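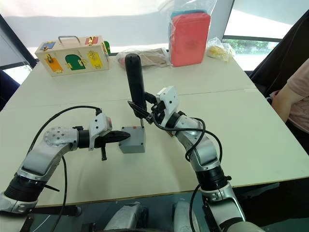

Workshop tips: what to hand to a machine, and what to keep doing yourself

Posted Jun 23, 2018

Readers write in to ask whether a robot can do the small jobs yet: open a battery cover, put the screws back in a light switch, sort a drawer. The short answer is that some parts of some jobs can be done, slowly, when the work is set up for it. The notes below go job by job. Most of the setup advice helps a person with ordinary hands just as much.

Small screws

Driving a screw is easy for a machine once the bit is in the slot. Getting the bit into the slot is the hard part. A person feels the bit drop in and corrects without looking. An arm with a two-finger grip holds the handle of the driver, so any error in how the handle sits is multiplied by the length of the shaft. One degree of tilt at the handle moves the tip of a 4 inch shaft by nearly 1/16 inch, enough to miss a small screw completely.

Tips for man or machine:
Use the shortest driver that reaches.
Match the bit to the screw before you start. A No. 1 Phillips in a No. 2 recess will cam out and strip it.
Square and star drives forgive more than Phillips. Slotted screws forgive nothing.
Press first, then turn. Back the screw up until you feel the thread click down, then drive forward.
A magnetized tip will hold a steel screw. It will not hold brass or stainless.

Holding small boxes still

A light plastic enclosure slides as soon as a tool touches it. With two hands you brace and drive. With two arms the same idea works, but both arms must agree on how hard to push, and a stiff arm pushing from the side will walk the box across the bench. Clamp it instead. A scrap of rubber shelf liner under the box stops most sliding, and a low stop block screwed to the bench takes care of the rest. Wusport sells a small bench vise with soft jaws that suits this work; set the jaws just snug, as plastic housings bow and the lid will not seat.

Snap lids

Leave these to people for now. The catch is hidden, the force needed is unknown until it lets go, and the plastic breaks without warning. Work a nylon pry tool along the seam a little at a time. Do not use a screwdriver on a seam you want to see again.

Latches, hasps and bolts

A sliding bolt is one motion in a straight line, and machines manage it fairly well if the bolt runs free. A hasp needs a lift and then a swing. A hook and eye needs pressure on the door with one hand while the other lifts the hook, and this is where most attempts stall. If a latch at home needs a push on the door before it will release, move the strike plate. A drop of dry graphite is better than oil on small brass hardware - oil collects dust.

Plastic bags

Clear bags are bad for cameras and bad for grippers. The surface shines, the shape changes with every touch, and the edge is hard to find. For parts you mean to pick by machine, use open bins with straight sides. For parts you pick yourself, bags are fine; write on the bag before you fill it.

Speed

We kept a log last November of the screws in one run of Tamiru junction boxes, driven by hand with an ordinary ratchet driver: 200 screws, 13 dropped, 12 of those found again. That is a low bar in one way, but the person also cleared the bench, answered the phone and noticed a cracked lid. An automatic screwdriver on a fixed jig will beat those numbers easily. A general-purpose arm working on loose boxes is not at that point, in our opinion, and the time spent setting it up should be charged to the job.

When a machine is worth it

Same part, same position, all day: yes.
Same part, loose on the bench: only with a jig or tray.
Mixed parts in small lots: by hand.
Repairs: by hand. Every repair is a first attempt.

Lighting

Diffuse light from two sides works best for both eyes and cameras. A bare bulb straight overhead puts the shadow of the tool exactly over the screw. Turn glossy parts a few degrees until the glare leaves the screw head.

Related tips: Removing a stripped screw - Sorting mixed hardware - Tedavport bit sets, sizes and uses - Mosier parts trays compared

This page has been viewed 2,878 times.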